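Gripper pads keep creeping open while holding a can – software or hardware?
Posted in Handheld and benchtop grippers, October 2023

toledo_bench
I have a Kernix two-finger gripper with the soft pads. I bought it used in June, and it was fine for the first couple of months. Now it closes on an object, reports a good grip, and then the fingers slowly open by themselves. No error, no beep. I have watched it let go of a full chip can three times this week, once over my foot.

The seller says I need the new firmware and that it "fixes all holding issues." I have my doubts. The change notes for that version are one line long and mention the status light. The local repair shop wants 186 dollars just to look at it, and they would not say what looking at it involves.

The table we work on has a patterned cloth over it, with flowers and a chip can among the things on it.

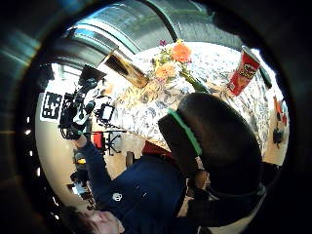
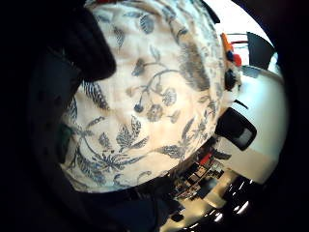
Same floral cloth in both.

I have tried a full power cycle, a different cable, and the calibration routine. Calibration passes every time, even right after a drop, so I don't put much faith in it. The slip is worse after the gripper has been running for around 35 minutes. Before I hand anyone money, has somebody seen this and found the real cause?

Gesten
Update the firmware. Had the same thing, updated, no more problems. Also make sure the pads are clean.

Kikis
I would hold off on the update. "Updated, no more problems" usually means the person also restarted it and let it cool down, and then didn't run it long enough to see the fault again. If it gets worse with time, I would look at heat and wear first.

Two things to check, with the power off and unplugged. Take the cover off the finger drive and look at the small set screw on the shaft. On mine it had backed out, and the motor was holding its position perfectly while the fingers moved. That would also explain your calibration passing – it reads the motor, and the motor is fine. Put a paint mark across the shaft and the collar, run it until it slips, and see if the marks still line up.

If they do line up, the screw is not your problem. Then I would suspect the holding current. Mine cuts back when the motor gets warm and says nothing about it, and I think that is a bad design. Look in the log for the current value over time. A drop just before the fingers open is your answer, and new pads won't help.

The manual claims the drive is good for 2,000 hours. I don't know how they tested that, and mine didn't get close. Until you have found it, keep to light things you don't mind dropping, no glass, and keep hands and feet out from under it. A green status light only tells you it thinks it is holding.

toledo_bench
Marks are on. It slipped on the second run and they are off by about the width of the paint line, so it does look like the screw. I tightened it and got 4 long runs without a drop. Not calling it fixed yet. I still want to see that current log, and I have not installed the update.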